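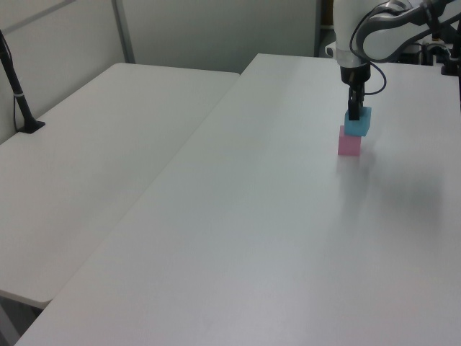 4. Tosses, travel and the home side

Home advantage in amateur netball is usually put down to the crowd, a theory that struggles in the Gumero League, where the crowd is often a parent and a dog. We therefore started with the things that differ between venues even when no one is watching: the floor, the lighting, the length of the drive, and who gets to choose the end.

The data set holds 1029 league matches. Of these, 197 were played at a neutral court after the hall at Mok closed for roof repairs, which was bad luck for Mok and very useful to us. Both teams in those matches traveled, neither knew the floor, and the team listed first on the sheet was the home side on paper only. If the advantage came from seeding or from the way the schedule was drawn up, it should have survived the move. It mostly did not. Sides listed first at the neutral court won slightly more than half of their matches, and the gap was well within what a coin could manage on a good day.

Travel was coded from the club's registered hall to the venue, using road distance. We know this is crude. Players do not live in the hall, although two captains gave it as their postal address. A coding by players' home addresses was tried for one season and dropped when it became clear that the registration forms were years out of date. Annick Lavoie, who kept the league's fixture book through most of the period, marked the matches in which a team had arrived after the scheduled start. Her marks are terse ("late," "very late," "see letter") and we collapsed them into a single category. The letters have not been found.

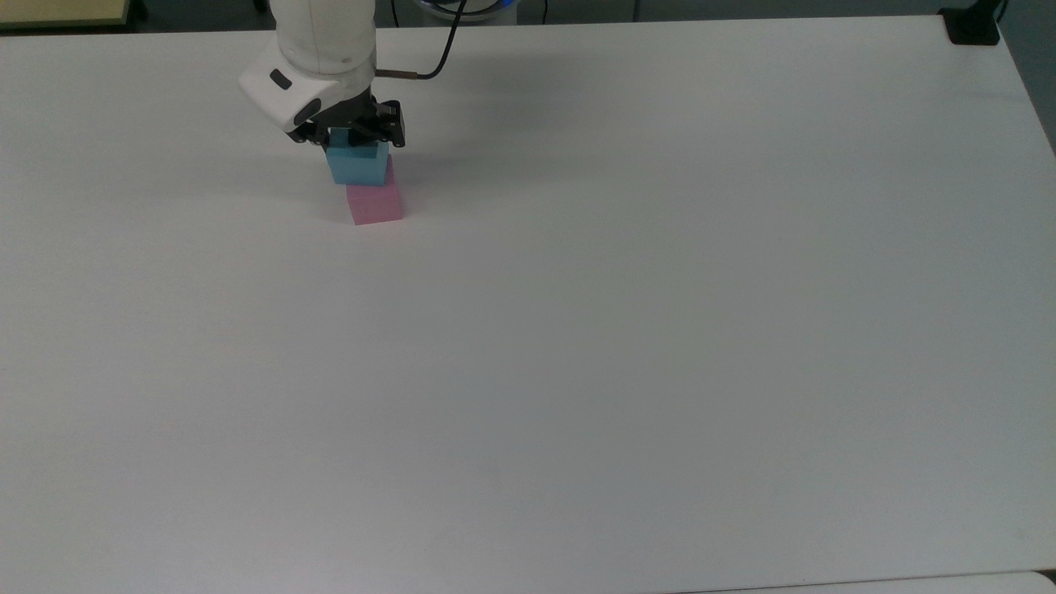 161

Figure 2. Two-finger gripper holding a light blue cube over a white tabletop.

Late arrival turned out to matter more than distance. Teams that came a long way but came on time lost at nearly the same rate as teams from the next town. Teams that arrived late did badly in the first quarter and then recovered, by which point the match was generally out of reach. Usis, the most remote club in the league, had one of the better away records, and its players will tell anyone who asks that they set off before breakfast. Stevatance, with the shortest average drive, was marked late more often than any other club.

The choice of end had no measurable effect. This will disappoint the coaches we interviewed, nearly all of whom had a firm view on it – and the views did not agree. At Mok the preferred end was the one away from the doors. At Stevatance it was the one nearer the doors, for the breeze.

Floor type is harder to separate out. Only the older halls have sprung floors, and the older halls also belong to the older clubs, which have more players to pick from. We entered floor and squad size together and the floor term shrank to very little. Arsalan Sial has suggested that ceiling height may be a better candidate, given the number of high passes that ended among the light fittings. The umpires' sheets record these inconsistently, and at Usis under the heading "weather." We leave the question to Section 5, where the sheets are compared with the hall plans for the clubs that still have them.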